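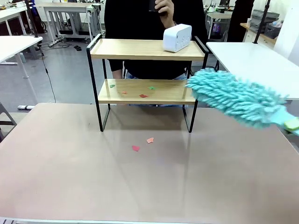
Stando Surface Care Kit for Tabletop Manipulators

Stando is a task kit for teams that train or test robot arms on light cleaning work. It supplies the furniture, the debris and the cleaning tools for a repeatable dusting and clearing task on a work table, together with the paperwork needed to run the same trial twice. The arm, gripper and cameras are not included.

The kit is made by Nesness and sold through Brouwer. This page covers the second edition, released September 2019.

What the task involves

Pieces of colored paper are placed on a two-tier shelf unit and on the table in front of it. The arm holds a chenille duster by the handle and moves the paper off the boards and the table surface. The lower shelf is the harder part of the task. The upper board limits approach from above, so the duster has to come in from the front or from one end, close to the legs. Paper is light enough to move with very little contact force and will also lodge against a leg or ride along on the duster. Both outcomes are scored separately on the trial sheet.

An object left on the upper shelf serves as a keep-still item. Any small household device with a flat base will do. If it shifts or falls during a trial, the trial is marked as disturbed.

In the box

Shelf unit, two tiers, black metal frame with light wooden boards, supplied flat with hex key
Chenille microfiber duster, teal, with handle
Spare duster head
Paper debris, mixed colors, 494 pieces in a resealable bag
Placement cards, 70
Trial sheets, pad
Setup guide, printed

Placement cards

Each card gives a starting layout for the paper, drawn from above, with one half for the lower shelf and one half for the table. Cards are graded 1 to 5. Grade 1 keeps all paper on the open table. Grade 5 puts paper behind the legs and against the rear edge of the lower board. Position tolerances are loose on purpose, as scraps drift when a person walks past or a door is opened. Teams that need tighter control can use the small adhesive dots described in the guide, but these change the force needed to move a piece and should be noted on the sheet.

Table requirements

Any level table that the arm can reach across. Matte and glossy tops both work. On glossy tops the legs and overhead lights will show as reflections, and color-based detection should be checked before a long run. The guide has a short lighting check for this.

The shelf unit stands directly on the table without clamps. Under normal dusting contact it stays in place. A hard push on a leg will slide it, and the guide treats this as a failed trial - reset the unit to its corner marks before going on.

Gripper notes

The duster handle is round and smooth. Parallel grippers with rubber pads hold it without changes. For bare metal fingers, wrap the handle with the tape of your choice and keep the same wrap for the whole series. Handle rotation in the grip is the most common cause of missed paper on the lower shelf and is easy to overlook in the logs.

Changes from the first edition

The plastic debris chips have been dropped in favor of paper. The chips slid well but did not cling, and results on them did not carry over to real dust and crumbs. The curved end rails on the shelf unit are new. The first edition had square posts. Old placement cards can still be used for table layouts but not for the lower shelf.

Compatible products

The trial sheets follow the column order used by Fandus Log, and finished sheets can be typed or scanned straight into it. Fandus Log is sold separately.

Ordering

Full kit, item 422. Spare duster heads and debris bags can be ordered on their own. Heads should be replaced when the loops mat together. Hand wash only, air dry, no fabric softener.

Orders placed now ship in November. Schools and research groups can request an invoice at checkout.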